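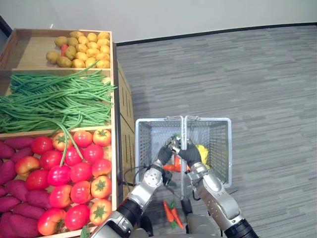 Budget for the task you have, and be suspicious of any figure that came out of a sales call. For this unit the task is grocery picking, and the running case is the Kelmont plan, which asked for a two-armed machine before anyone had written down what it would pick. A basket standing beside bins of potatoes, long green beans and tomatoes is a fair starting list. Beans tangle and hang over the edge of the bin. Tomatoes bruise (real ones, anyway). A quote that says "handles produce" covers none of this, and you should send it back.

Kesten and Dralavitz both quoted on the arms. Neither included spare gloves or fingertips, and neither would put a service visit in writing. Read the exclusions page first. Tươi Tiêu's worksheet has 13 lines and the arms take up 2 of them. The rest is floor space, power, training, spares, insurance and the hours of whoever has to stand next to it.

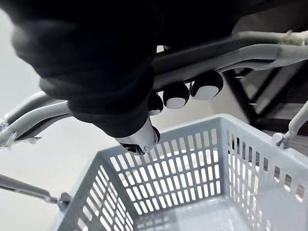
Be equally hard on the hands. Vendors like to show one grasp done well. Ask for the same grasp over a full shift, and ask who pays when a finger fails in month 2. If the answer is "we'd work with you on that," enter the full replacement price.

Before the December session: redo the Kelmont budget with the payback period doubled. Bring it even if it looks bad.

Related items
Leasing or buying: the Phan worksheet
Reading a service contract
Spares and downtime
Unit 2 reading list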